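We use cookies to keep you signed in and to remember which threads you follow. By continuing to browse you accept this. Accept | Manage settings

Masters swimming > Training and racing

How do I taper for an 800 free when I only swim four times a week?

I joined the masters group at the Pultmont pool two winters ago after a very long break from swimming. I'm entered in the 800 free at the Vamcombe long course meet, which will be my first race over 200 since high school. Meet is 24 days out as I write this.

My normal week is four swims. Two are coached sessions of an hour, one is a lane swim on my own where I mostly do steady aerobic work, and one is a shorter technique swim with fins and a snorkel. I also do one session of dry land, mostly bands and squats.

Everything I can find about tapering is written for people doing eight or nine practices a week, and it says to cut volume in half over two or three weeks. If I cut mine in half I'm barely swimming. The last time I backed off before a meet (a 200 free in August) I felt flat and heavy in the water and added two seconds to my practice time off a push, which was embarrassing.

So, do I taper at all? And if I do, what do I drop? I'd also like to know what people eat the night before and the morning of, because the 800 is the last event of the afternoon and I have no idea how to handle a whole day on deck. Warm-up is early and there is only a small cool-down lane after that.

Goal is just to swim it evenly and not die in the last 200.

Posted by slowlane_pultmont, 9/13/26

kickset_kel

I coached age group for a long time and now swim masters with the Kelemen club, so take this as one opinion.

On four swims a week you don't carry the kind of fatigue a big taper is meant to clear. Three weeks of backing off would mostly cost you your feel for the water, and I suspect that's what happened to you before the 200. Keep training normally until the last eight or nine days. After that, keep all four swims and make them shorter. The number of times you get in matters more than the yards.

What I would do for race week:

First swim: your usual warm-up, then 6 x 100 at the pace you want to hold in the race, with 20 seconds rest. Easy swimming after. Get out.

Second swim: mostly drills and easy swimming, with 4 x 50 building to fast.

Third swim: 3 x 200 with the middle one at race pace, then a few dives if your pool allows it. Practice the first 50 off the block. Almost everybody goes out too hard in a distance race, and the only cure is learning what the right speed feels like when you're fresh.

Fourth swim, the day before: 15 or 20 minutes, easy, a couple of short bursts. If travel gets in the way, skip it.

Drop the squats for the last ten days. Bands are fine.

For pacing, think of the race as four 200s. The first should feel too easy. The second should feel like work but under control. The third is where people drift, so count your strokes on every other length and don't let the number climb. Whatever you have left goes into the fourth. Long course has half the turns you're used to if you train in a 25, and the middle of the pool gets lonely. If you can find one long course session before the meet, take it, even if it means paying a day fee somewhere.

For the day itself, do the morning warm-up but keep it short, then get dry and stay warm. Bring two towels and shoes. Use the cool-down lane for ten minutes about half an hour before your heat – that second warm-up is the one that counts. If the lane is packed, do arm swings and jog in place on deck.

tumbleturn16

agree with not tapering much. i never taper and i swim fine. just rest the day before

also get your goggles sorted, mine came off on the dive last year and i did the whole 400 with them round my neck. double cap over the strap fixes it

Modeletti_Masters

I'll add something on food because the others mostly left it out. I swim the 800 and the 1500 every summer and have got this wrong in several different ways.

Night before: a normal dinner with more starch than usual and less fat. I have spaghetti with a plain tomato sauce and some bread. Don't make it a giant plate. An 800 is over in well under half an hour for most of us, and you don't need to load up like a marathon runner. If you eat until you're stuffed you'll sleep badly and feel it at warm-up. Skip anything you haven't eaten before, and go easy on beans and raw vegetables.

Morning: oatmeal or toast, a banana, coffee if you normally drink it.

During the day: this is the part that matters with a late event. Eat a small amount every couple of hours and stop about two hours before your heat. I take plain bagels, pretzels, a rice pudding cup and a bottle of weak sports drink. Don't count on the snack bar. The last meet I went to had hot dogs and candy and that was it.

Also check the heat sheet when you arrive. Distance events get combined or moved up when people scratch, and I once had my heat called with half a bagel in my hand. Ask whether you need to bring your own lap counter too. Some meets want you to supply a person for it, and you don't want to be asking strangers behind the block.

On the taper I'm with kickset_kel. Short swims, same number of them.

163 people found this thread helpful
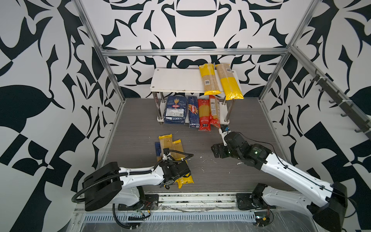
Packaged spaghetti and other pasta on a two-tier shelf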